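Cleaning dust out of a desktop computer

Dust settles first where air enters the case: the front grille, the fan blades and the fins of the processor cooler. A machine that sits on the floor needs cleaning about twice as often as one on a desk. In a workshop or a house with pets, plan on every 3 months. Elsewhere, twice a year is enough.

Before opening the case

Shut the computer down from the menu and wait for the fans to stop. Switch off the power supply at the back, unplug the cord, then hold the power button in for several seconds to drain what charge is left. Disconnect the monitor and network cables last. If there are several identical plugs, mark them with masking tape.

Work on a hard surface. Carpet builds static. Touch bare metal on the chassis before reaching inside and again after any walk across the room.

Side panels are held by thumbscrews, a latch or a sliding catch, depending on the model. If a panel does not move with light pressure, look for a second fastener. Do not pry.
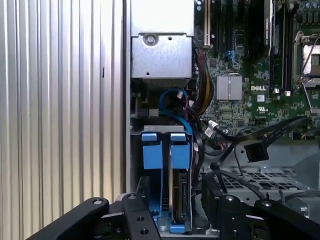
Inside an open Dell workstation, next to the ribbed metal panel.

Removing the dust

Start at the top and work down. Use short bursts of compressed air, holding the can upright and a hand's width from the part. A tilted can sprays liquid propellant. Hold each fan still with a finger or a wooden skewer while blowing; a fan spun by air can overspeed and damage its bearing.

Matted dust on cooler fins will not blow out in one pass. Loosen it with a soft, dry paintbrush (a 2 inch brush is too wide for most coolers) and blow again from the opposite side. Wash removable foam filters in lukewarm water with a drop of dish soap. Leave them overnight and refit only when fully dry.

Ribbed or perforated panels can be wiped with a barely damp microfiber cloth once they are off the machine. Follow the grooves. Paper towels shed lint and snag on cut edges.

Do not use a household vacuum inside the case. The nozzle and hose can carry a static charge — hold it outside, near the opening, if you want to catch what the air can lifts.

Closing up

Check that no cable touches a fan and that memory modules and plug-in cards are still seated. Refit the panel, tighten screws by hand, and reconnect. A rattle at first start is usually a cable tie against a blade. Switch off and look again.

Tip sent in by Viorica Hodžić: keep case screws in an egg carton, one cup per panel, in the order they came out.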